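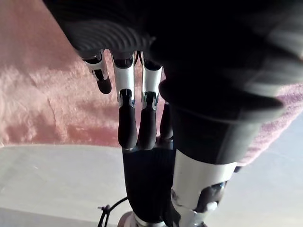
Ticket 400: Hand stalls partway through blanket fold
Status: Open
Site: Gulimholm test flat
Opened by: Kanokwan Chareonsuk
Priority: Normal

12 September 2020
Folding routine stops after the first grasp on thick pile. Thin cotton is fine. On fleece and plush the fingers close, the controller reports a good grip, and the arm lifts with nothing in it. Happens with both the Solter and the older Skarkura grip profiles.

Steps tried
1. Restarted hand controller. No change.
2. Recalibrated thumb. No change.
3. Raised grip timeout from 180 to 300 ms. Slightly better on fleece, same on plush.
4. Wiped fingertip pads with a damp cloth and let them dry. No change.
5. Ran 33 folds on cotton towels to rule out a hardware fault. All completed.

Reply from Bárány support
Please attach the motor current log for one failed grasp. Long pile can compress enough to trip the contact threshold before the backing cloth is between the fingers. Try the closing speed at half and disable early stop.

Update, Kanokwan
Log attached. Half speed with early stop off picks up plush most of the time, but the fold is slow and the corners don't meet. I can do the same blanket by hand before the arm has found the second corner. The housekeeping trial wants towels, sheets and blankets with no one standing by. I would sign off on towels now. Sheets need another look and blankets should come off the list until December.

Next action: Bárány to send a test build with a separate threshold for thick fabric. Leave ticket open.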